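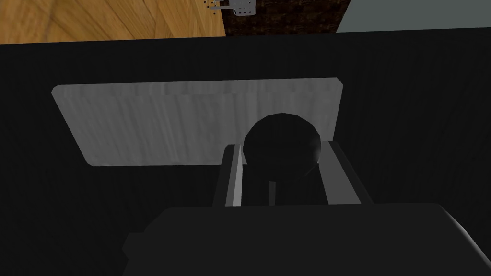
Capítulo 4
El precio de lo que no se ve: medir la productividad en los servicios

En los manuales de economía la productividad suele presentarse con una fábrica. Entran horas de trabajo, salen piezas, se divide una cosa entre la otra y el estudiante se marcha convencido de haber entendido algo. El ejemplo funciona porque está elegido para que funcione. Las piezas son iguales entre sí, alguien las paga a un precio conocido y al final del turno se pueden contar.

En las economías ricas, sin embargo, la mayor parte de la gente no fabrica piezas. Corta el pelo, redacta contratos, cuida ancianos, atiende reclamaciones. ¿Cuál es el producto de una residencia? Si se toman las camas ocupadas, una residencia que reduce su plantilla a la mitad duplica su productividad el mismo lunes en que firma los despidos. Las familias de los residentes tendrían, cabe suponer, otra opinión.

En este capítulo trataremos las estadísticas de productividad del sector servicios con bastante desconfianza. No pediremos al lector que las deseche. Le pediremos que pregunte, ante cada cifra, qué se puso en el numerador y quién lo decidió.

4.1 El caso de Sevisano

Sevisano era una cadena de clínicas dentales de tamaño medio. Su dirección anunció que la productividad había crecido un 9 % en un solo ejercicio, y la prensa local lo repitió sin mayor examen. El economista Steinar Lykkegaard pidió las cuentas y encontró que el producto se medía en visitas. También encontró que la cadena había empezado a repartir en dos citas los tratamientos que antes se hacían en una.

Con el mismo número de empastes, el número de visitas subía. Lykkegaard rehízo el cálculo con tratamientos terminados y el aumento desapareció casi por completo. La empresa contestó que dos citas cortas eran más cómodas para el paciente. Puede ser. Nadie había preguntado a los pacientes, y la comodidad, en todo caso, tampoco figuraba en el cálculo original.

Conviene no sacar de aquí una moraleja demasiado cómoda. La medida de Lykkegaard tiene sus propios defectos: un empaste que dura ocho años y otro que se cae en la primera cena cuentan lo mismo. Cambiar de numerador suele ser cambiar de problema.

4.2 Cuando el producto es el coste

En buena parte de los servicios públicos no hay precio de venta. Durante décadas la solución habitual fue valorar el producto por lo que costaba producirlo. La consecuencia es conocida y algo incómoda: si el producto se define como el coste, la productividad apenas puede moverse, por bien o mal que trabaje la gente.

El municipio de Bandton, que atendía 300 expedientes de licencias al mes, intentó escapar de este círculo contando expedientes resueltos. Los sencillos empezaron a tramitarse con notable rapidez. Los complicados se fueron quedando al fondo del archivo, y sobre ellos volveremos en el apartado 4.3.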